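Lab 3 handout: collecting grasp demonstrations with the hand-held gripper 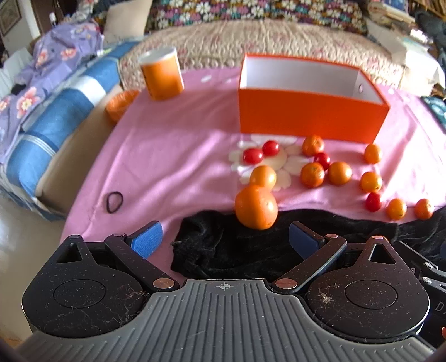
*Photo: Mei Doucet, Wadgate student robotics project*

**Task.** Sort the fruit into the orange box, one item per demonstration. Large oranges first, then mandarins, then cherry tomatoes.

**Before recording**

- Wipe lint and hair off both round housings.
- Open the fingers fully. The blue pads should face each other squarely.
- Keep the mug and the basket in the layout. They are distractors and stay where they are.

**Per demonstration**

1. Start with the target between the fingers.
2. Close slowly. Tomatoes bruise under a grip that suits an orange.
3. Release inside the box walls, then back off before you stop recording.

Each group submits 30 demonstrations. Last September's set had 2,000 in total, of which 318 were rejected, mostly for stopping the recording too early.

Log failed grasps as well, marked F in column two. Questions about the log format go to Domnica Bălan.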